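I gave up buying lunch in September, mainly out of spite. The sandwich place by the station had put its cheese and pickle up again, and I announced to the whole office that I would be cooking at home from then on. Tegan Sheehan gave me 2 weeks. I have now managed 3, and I am unbearable.

The trouble with cooking for one is that every recipe feeds a rugby team. I made a lentil thing on my first night and was still eating it when the clocks felt like they ought to change. Irfan Mirani took a tub of it off my hands and has been polite to me ever since, in a distant sort of way.

Pans, plates and ketchup:
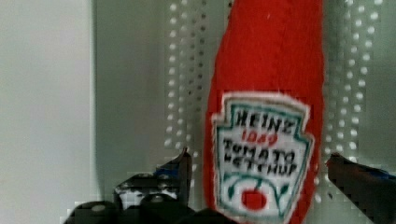
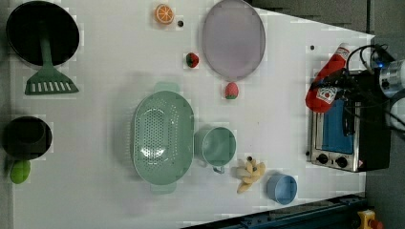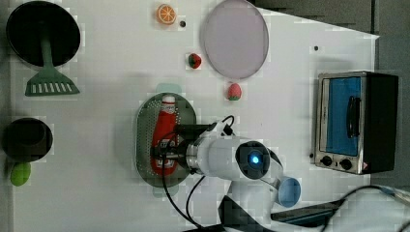 My other discovery is that I own 12 jars of cumin. I must buy one every time I feel ambitious, then go home and have toast. I've put them all on one shelf, where they look like a very dull museum, and I'm not allowed in the spice aisle until at least half have gone.

Next week I'm trying soup. The recipe says it takes twenty minutes, which I assume means somebody else has already chopped the onions. Tegan wants a bowl of it. Irfan says he's busy.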